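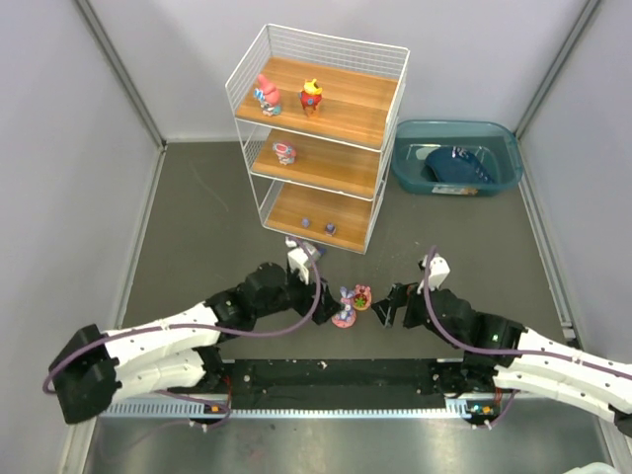
4. Does exhibiting make better makers?

4.1 The claim and where it comes from

Most writing on hobby miniatures repeats the idea that showing work in public improves it. The reasoning is easy to follow. A maker who knows that strangers will lean in close to a tray of clay buns will take more care over the buns. She will also see what others have brought, talk to them, and go home with ideas. Club newsletters say this, craft magazines say it, and so do the organisers of small exhibitions when they apply for a hall.

We were willing to believe it when we began. We are less willing now. This section sets out what our data can and can't say on the matter, and it will disappoint readers who were hoping for a plain yes.

The strongest version of the claim is Ebise Dinsa's. In her study of the Flollcombe miniature fair, she argues that first-time exhibitors go through "a season of sharpening", in which their technique improves faster than at any other point in their hobby lives. The phrase has been quoted a good deal. The evidence behind it is thinner than the quoting would suggest. Dinsa spoke to makers in the weeks after the fair, when they were pleased with themselves and had just been paid compliments by visitors, and she asked them whether they had improved. Nearly all of them said yes. There was no group of makers who had stayed at home, and no one looked at the work itself.

Mekdes Abera has made a similar objection in her own paper, though she goes further than we would. Abera holds that exhibiting has no effect on skill at all and that any change is a matter of practice hours. That may be right, but her evidence comes entirely from sewn miniatures (quilts, cushions, doll clothing), where hours at the needle probably count for more than they do in food modelling or furniture. It seems unwise to carry her result over to the whole hobby.

4.2 What we collected

We drew on two sources. The first was a questionnaire sent to members of Vuraver, an online forum for people who make food, furniture and figures at dolls' house scale. We had 342 usable replies. The second was a set of 1,720 posts from the same forum, taken from the threads in which members show finished pieces and ask for comment. From the people who replied to the questionnaire we chose 60 who had posted pictures both before and after a first exhibition, or over a similar stretch of time without one, and asked judges to rate their work.

The judges were makers themselves. They were not told who had exhibited and who had not, but the forum is a small place, and we can't rule out that some pieces were recognised. One judge told us afterwards that she knew a certain plate of iced buns "from a mile off". We left her ratings in, as taking them out made little difference, but readers may reasonably think we should have found judges from elsewhere.

A word on the posts. People don't post everything they make. They post what has gone well, or what has gone so badly that it makes a good story. Anyone who treats a forum thread as a fair record of a person's output is going to be misled, and we suspect several earlier papers have been. We tried to deal with this by asking makers to send further pictures of ordinary work from the same months. Some did. Others no longer had the pieces, or had given them away, or didn't answer.

4.3 What the makers said

On the questionnaire, those who had exhibited were much more likely to say that their work had improved over the past year. This is the same result that Dinsa reports, and on its face it supports her. The trouble lies in the wording of the question. When we asked instead what the maker could now do that she couldn't do before, the difference between the two groups shrank a great deal. Exhibitors wrote that they felt "more confident" or "more like a proper maker". They were no better than the others at naming a technique they had picked up.

There were exceptions. One respondent described learning, from a man at the next table at Flollcombe, how to dust uncooked clay with chalk so that bread crust comes out uneven. Another had changed the way she cut very small tiles after watching someone else do it badly. These are real gains and we don't want to wave them away. But both could have happened at a club evening, a class or a kitchen table, and the exhibition as such did nothing except put two people side by side.

A fair number of exhibitors also mentioned costs. In the last weeks before a show they worked late, finished in a hurry, and fell back on whatever they already knew how to do. Several said they had put aside something new and difficult in order to fill the table with safe pieces. If exhibiting teaches, it also seems to stop people learning for a while beforehand, and the usual account leaves this out.

4.4 What the judges saw

The ratings were given on a scale up to 5, separately for finish, accuracy of scale and choice of colour. We report finish first, as it is the measure on which exhibitors are most often said to gain.

Both groups improved in finish. The exhibitors improved slightly more, by an amount that we wouldn't care to build anything on. When makers were matched for the hours they said they had spent at the bench, the gap more or less closed. This leans towards Abera's view. We would point out, however, that the hours are self-reported, and people who have recently had an exhibition may be inclined to remember having worked very hard.

For accuracy of scale there was no difference worth mentioning. We had expected one. Pieces shown together at a fair are often arranged in a room setting, and a teapot that is too big for its table gets noticed. Perhaps it gets noticed and then forgiven. A visitor who has come for a pleasant afternoon is unlikely to say that the teapot is wrong, and fellow exhibitors are, by all accounts, kinder still.

Colour gave the oddest result. Exhibitors' work became brighter, and the judges were split on whether this was a good thing. Two of them marked it up as lively. The others marked it down, one with the note "sweet shop". It is possible that makers learn at exhibitions what catches the eye from a distance, which is useful if you want people to stop at your table, and has little to do with skill as the hobby usually means it. We offer this as a guess.

4.5 A problem with display

There is a further difficulty that earlier work passes over. The way small things are set out affects how they are judged, and we didn't control for it well enough. A group of pieces packed together on a tray looks generous and a bit muddled. The same pieces on open shelving with plenty of space, of the kind used for the figurines in Figure 3, may look more considered than they are. Several of the "after" pictures in our set were of pieces in such arrangements, while the "before" pictures tended to be close-ups on a cutting mat.

Figure 3. Figurines on a white wire shelving unit with wooden shelves.

We asked the judges to ignore the setting. It would be naive to suppose that they managed it. In a small check, a few pieces were rated again after the background had been removed, and the marks for finish dropped in most cases. The drop was larger for exhibitors. Put plainly, part of what has been called improvement could be better presentation, learned from having had to dress a table.

Some readers will answer that presentation is a skill too. We agree, and would be glad to see it studied under its own name. What we object to is the habit of measuring one thing and announcing another.

4.6 The part played by materials

We should also deal with an explanation put to us more than once by forum members, which is that exhibitors simply buy better supplies. There may be something in it. Starevus, the air-drying clay most often named on Vuraver, was mentioned far more by those who had exhibited, and many had first bought it from a stall at a show. A finer clay takes a smoother surface from the same pair of hands.

Against this, makers who used Starevus without ever exhibiting didn't stand out in the ratings, and the same was true of those who had bought the Gidey set of shaping tools. Better supplies may help a person who is already careful. We had too few cases to say more, and the members who were most certain on the point tended to be those who had just spent the most money.

4.7 What can fairly be said

Makers who exhibit feel that they have improved. Their work does get better by a little, and so does the work of people who stay at home and put in the hours. Once practice is allowed for, what remains is small, and some of that is likely to be down to display. None of this is an argument against holding exhibitions. People enjoy them, visitors enjoy them, and a first show can be a happy thing to have done. It is an argument against telling nervous beginners that they won't progress until they have hired a table.

We can't say whether the effect differs for makers who show their work in a group of two or three friends, a form that many respondents preferred and that our questionnaire handled badly. The question asked only whether the person had "held or taken part in an exhibition", and roughly a third of those who said yes went on to describe a shared one in the comments box. Dinsa's Flollcombe data might be sorted in this way if the stall records have been kept. Until that is done, the two kinds of exhibitor should be treated as separate groups, and our own figures for exhibitors read as a mixture of both.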